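印刷する | メールで送る

プレスリリース
報道関係各位
3月

Grindside、パン類の把持・移載データの収集を開始 学習用の実演例、まず1,000件を目標に

Grindsideは、ロボットアームによるパン類の取り扱いを学習させるための実演データ収集プロジェクト「Plelolska」を開始しました。収集作業は当社の作業室で月曜より稼働中。データの整理と配布形式の設計はWerkixが担当し、パンの選定と品目ごとの扱い方についてはベーカリーのHenríquezが協力します。

■ 背景

焼き上がったパンの仕分け、かご入れ、棚への補充。店頭でも工場でも、いまだに人の手に頼る部分が大きい作業です。箱や缶と違い、パンは同じ品目でも一つずつ形が違う。表面は崩れやすく、強く挟めば跡が残り、弱ければ落ちる。寸法を登録して決まった位置をつかむ従来のやり方では、品目が増えるたびに調整が発生し、現場の負担になっていました。

Plelolskaでは、位置や力を一つずつ書き込む代わりに、人が操作した動作をそのまま記録し、学習モデルに与えます。必要なのは量と、それ以上にばらつき。きれいに成功した例ばかりを集めても、少し条件が変わると動かなくなるというのが、これまでの社内試験で得た感触です。

■ 収集の方法

オペレーターが手元の操作装置でアームを動かし、パンをかごに入れる、かごから取り出す、かごの中で置きなおす、といった短い作業を行います。1回の作業が1件。アームの関節角度、グリッパの開き具合、固定カメラの映像を同時に記録し、終了後にオペレーターが結果を「成功」「やり直しあり」「失敗」のいずれかで登録します。失敗の記録も削除しません。

作業の開始位置は毎回変更。パンの向き、かごの向き、かごの中にすでにあるパンの有無なども組み合わせを変えていきます。1名のオペレーターが続けて操作するのは最長で74分まで、その後は交代。疲れてくると動きが単調になり、データにもそれが出るためです。

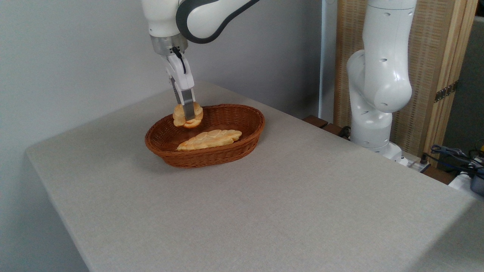 初回の対象は17品目。細長いもの、丸いもの、表面に凹凸のあるものを優先して選びました。平らな食パンのスライスや、具材が上に載る惣菜パンは次の段階に回します。かごについても深さや縁の形が異なるものを順次追加していく予定でで、かごの縁にグリッパが当たる、先に入っているパンを押してしまう、といった場面の記録を厚くする方針です。

■ 記録の確認

収集した記録は、その日のうちにWerkixが確認します。主な確認点は次のとおり。

・映像と関節データの時刻ずれ
・作業の開始と終了の区切り
・結果の登録と映像の食い違い
・かごの外に落ちたパンの扱い

区切りの不備は修正、時刻ずれの大きいものは再収集。作業指示文は日本語で付与し、「丸いパンをかごの奥に置く」のように、位置を含む言い方と含まない言い方の両方を用意します。同じ動作に複数の言い方を対応させ、現場ごとの指示の違いを吸収するねらいです。

■ 準備段階でわかったこと

本稼働に先立つ9日間の準備期間では、操作の癖が想定より大きく記録に残ることが確認されました。真上から下ろす人、斜めに差し込む人、つかむ前に一度止まる人。統一すべきとの意見も社内にありましたが、当面は手順を細かく決めず、癖の異なるオペレーターを組み合わせて収集を進めます。一方、つかんだあとに高く持ち上げすぎる動作は時間がかかるうえ落下時の破損も増えるので、持ち上げの高さにだけ目安を設けました。

もう一つはパンの劣化です。同じパンを繰り返し使うと表面がはがれ、角がつぶれていきます。交換の時期は品目ごとに決め、交換したことも記録に残します。劣化したパンのデータは別に区分し、学習に含めた場合と除いた場合の差を後日比べる予定。使用後のパンは食用には戻しません。

■ 今後の予定

1,000件に達した時点で最初の学習を行い、収集に使っていない品目での動作を評価します。評価の結果を見て、不足している条件の追加収集に入ります。件数を増やすか、品目を増やすかはその時点で判断。Henríquezの店舗バックヤードでの試験についても協議を始めていますが、時期は未定です。

データの外部提供は、形式と利用条件が固まりしだい、あらためてお知らせします。研究機関、食品製造業の方からの事前のご相談は受け付けています。対象品目や容器についてのご要望も、次の段階の検討材料とさせて頂きますのでお寄せくださいい。

■ Grindsideについて

食品まわりの小規模な搬送・仕分け工程を対象に、ロボットの導入支援と動作学習の開発を行っています。

■ 本件に関するお問い合わせ

Grindside 広報窓口
受付は平日の午前10時から午後5時まで。取材、作業室の見学は事前にご連絡ください。収集作業中は見学をお断りする時間帯があります。

印刷する | メールで送る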